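January 28, 2018
Clurdale bench, Eskola arm, bin placing

Arm faulted on pick 18. Controller gave code 851 (finger position mismatch) and held at the approach height with the brakes on. Cleared it, re-homed, ran again. Same code three picks later.

Checked the finger cable first — continuity fine with the wrist still, drops out when the wrist is rolled past about 21 degrees. Strain relief on the Barkik connector has backed off. Retightened it and taped the first bend as a temporary measure. Veikko Honkanen had logged the same connector in May and reseated it then.

Restarted at reduced speed, small parts into the blue-green bin, fingers opening to full width after each release. 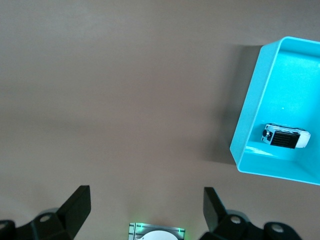

No code since, but I haven't rolled the wrist past the bad angle under load, so the fault is still open. Do not go back to full speed until the cable is swapped. Spare should be in the Brulmont drawer. Lock out at the wall before touching the connector; the e-stop leaves the finger supply live.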